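# Painting a small room beige (and being glad you did)
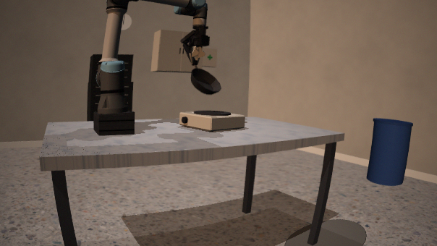

I have painted the back bedroom at Dillham four times now, and the fourth time is the one I'd like to tell you about, as it is the only one I didn't want to redo by the following July. Beige gets a terrible press, I know. My friend Mitali Seneviratne calls it the colour of waiting rooms, and she is very fond of me and still said it to my face! But a beige wall behind something dark is a lovely thing, and you can see what I mean from the black blocks standing against the wall in the picture: the dark faces come forward and the wall sits back and lets them. A white wall would have been a good deal harsher, to my eye.

So, how to go about it.

## Choosing your beige

Buy tester pots, more of them than you think you need, and paint each one on a sheet of lining paper instead of on the wall. Move the sheets about. Look at them at eight in the morning and again once the lamps are on, and hold them up next to whatever dark furniture is staying in the room. Mine is a bookcase that came from Gilchrist, the house clearance place, and it's nearly black. Two of my testers went quite pink beside it, which I would never have guessed from the lid.

If your room faces north, go a touch warmer than you fancy. South-facing rooms can take a greyer one.

## Working out how much paint

Measure round the room, multiply by the height, and take off the door and the window. My walls came to 35 square metres, and I needed two coats, so I bought for 70. Check the coverage on your own tin, please, as they do vary, and remember that bare plaster drinks the first coat.

Write the batch number down before you lose the lid. Mine was 1233 and it is pencilled on the inside of the airing cupboard door, along with every other number in this house.

## Getting the walls ready

1. Move the furniture to the middle and cover it with old sheets.
2. Wash the walls with warm water and a little sugar soap, then rinse, and leave them until they're properly dry.
3. Fill the holes. Let the filler stand a little proud and sand it back the next day.
4. Run your hand over every patch with your eyes shut. You'll feel a ridge long before you see one.
5. Dust the skirting and the tops of the door frames, and then tape.

I know the washing is dull. I skipped it on my second go and the paint came away with the tape in one long, sorry strip.

## Putting it on

Start with the edges. Use a good angled brush (Saskia Whitcombe lent me hers, and I'm afraid I still have it) and paint a band as wide as your hand along the ceiling, into the corners and above the skirting. Do one wall's edges and then roll that wall straight away, while the band is still wet, or you'll get a faint picture frame all the way round.

Load the roller well but don't let it drip. Work in a loose W and then fill it in, finishing with light strokes from top to bottom. If you spot a thin bit after it has started to go tacky, leave it alone and catch it on the second coat. Going back over it only drags.

Give the first coat as long as the tin asks for. I have a cup of tea and do the woodwork in the next room, or say I will.

Pull the tape off slowly after the last coat, while the paint is still a little soft, folding it back on itself as you go. Wrap the roller in a plastic bag if you're stopping overnight, and wash it in the morning.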